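**To:** Urora, Residential Lending and Grants
**From:** Volter, Property Services Division
**Re:** Tenmont Resale Program, second progress report
**Date:** Friday, March 24, 2023

## 1. Period covered

The report covers the work completed under the Tenmont Resale Program since the first report was filed in October. It addresses acquisitions, repairs, title matters, listing activity, and the use of program funds. Items that were marked open in the first report are carried forward under the same headings so that the two may be read side by side.

## 2. Status of the properties

The program agreement provides for the purchase, repair, and resale of 12 houses within the town limits of Tenmont. All of them are now under program ownership. The last two closings, both on the north side of the rail line, were delayed by the seller's request for additional time to vacate. Volter agreed to the extension in writing, and possession was delivered without further change to the contract terms.

Five houses have been repaired, listed, and sold to owner-occupants. Three are listed and available. One is under contract with a buyer whose financing is in underwriting. The remaining three are in repair, and two of those are expected to be listed before summer.

The smallest house in the group, a two-bedroom ranch of 968 square feet, drew the most interest of any listing to date. It sold at the asking price to a first-time buyer. The larger houses have moved more slowly. Buyers and their agents have commented most often on the single bathroom in the four-bedroom plan, and Volter has requested a price from the contractor to add a half bath off the rear hall in the one house where the plumbing wall makes it practical. A separate request for approval will be submitted if the price falls within the contingency.

## 3. Repairs

Repair scopes were set house by house after inspection. Roofs, electrical panels, and water heaters were given priority, followed by windows and interior finishes. Kitchens were replaced in full in four houses. In the others, the existing cabinets were kept, refinished, and fitted with new counters.

Three conditions found during this period were not in the original scopes:

- Galvanized supply lines behind the kitchen wall in two houses. Both have been replaced.
- A failed sewer lateral at one house, found by camera inspection after a slow drain was reported. The lateral was replaced from the foundation to the property line, and the yard will be reseeded when the ground allows.
- Settlement at the rear porch of one house. The engineer's letter recommends new footings and finds no movement in the main foundation. Work is scheduled.

The municipal inspection office has changed its scheduling procedure. Rough and final inspections must now be requested through the town's online portal, and same-week appointments are no longer offered. The repair calendar has been adjusted to allow for this. Volter does not expect the change to affect the program end date, although it did add time to the two most recent jobs.

## 4. Title, survey, and assessment matters

The boundary question reported in October has been settled. The neighboring owner signed a fence agreement, the agreement has been recorded, and the title company has removed its exception. The property may now be listed.

One house still carries an old mortgage that was paid but never released of record. The successor to the original lender has acknowledged the request and has asked for a copy of the final payment record. The closing file has been searched and a copy sent. If the release is not received by the time repairs are finished, counsel will ask the court to clear the lien. Counsel considers this a routine matter.

Assessed values on the repaired houses are likely to rise at the next review. Listing agents have been instructed to give buyers an estimate of the property tax at the new value along with the current bill. Two buyers in the first group were surprised by the size of their escrow payments, and the estimate is intended to prevent this.

## 5. Marketing and sales

All program houses are listed on the regional multiple listing service. Listing text is now reviewed by Volter before publication. The review was adopted after one listing described a finished attic as a bedroom, which it cannot legally be, and the listing had to be corrected while offers were being received.

The program has recorded 343 showings across all listings. Weekday evening showings have been well attended, and open houses less so. Volter has therefore ended the practice of holding an open house every weekend and now holds one in the first week of each listing only.

Each qualifying buyer receives a credit of $3,000 toward closing costs. The credit has been used in full by every buyer so far. Lenders have handled it without difficulty, with one exception: a lender applied its own limit on seller contributions and asked for a revised settlement statement on the day before closing. The purchase contract rider now states the credit on its first page, where underwriters are more likely to see it.

Rates have continued to weigh on what buyers can afford. Two contracts were canceled during the period when the buyers no longer qualified at the contract price. Both houses were returned to the market, and one has since sold.

## 6. Use of funds

Acquisition costs were within budget. Repair costs exceeded the budget at three houses and were under budget at four. The difference has been met from contingency, and no additional draw is requested with this report. Sale proceeds have been returned to the revolving account as the agreement requires, and the account statement is provided under separate cover.

Volter asks Urora to consider one change to the draw procedure. At present, a draw may be submitted only when a repair phase is complete. Window suppliers now require payment in full at the time of order, and the contractor has been carrying that cost for up to two months. A draw at the time of order, supported by the supplier's invoice, would relieve the contractor and would not change the total committed to any house.

## 7. Arriaga building

The Arriaga building was added to the program by amendment as a possible thirteenth property. It is a mixed-use building, and its ground floor would be converted to a single accessible residence if the purchase goes forward. No program funds have been spent on it other than the assessor's fee.

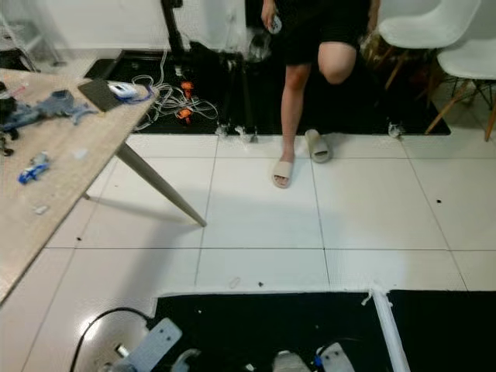
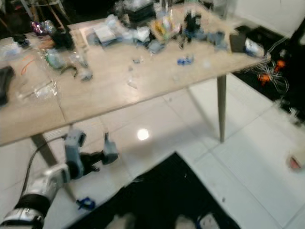 The purchase option on the Arriaga building runs through the end of the next reporting period, and Volter recommends that it be kept open until the zoning office has ruled on residential use of the ground floor. The owner has indicated a willingness to extend if the ruling is late. The assessor's visit was partial. A large black mat lies against the white tile, and the assessor has asked that it be lifted at the next visit so that the floor under it can be checked for cracks and level. The wooden table, which is crowded with bags, packets, and small items, is personal property and would be excluded from the sale under the draft contract. The draft also requires the owner to deliver the ground floor clear of all contents at closing, with a holdback if any remain.

An opinion of value has been ordered for the building in both its present and its converted use. The conversion estimate depends heavily on whether the town will require a second exit at the rear, and the contractor has been asked to price the work both ways.

## 8. Work planned for the next period

- List the two houses nearing the end of repair.
- Complete the porch footings and reschedule the final inspection.
- Obtain the mortgage release or file with the court.
- Close the sale now in underwriting.
- Return to the Arriaga building with the assessor and report the findings to Urora before any decision on the option.

Approval of the revised draw procedure is requested by the end of next month so that it may apply to the next window order.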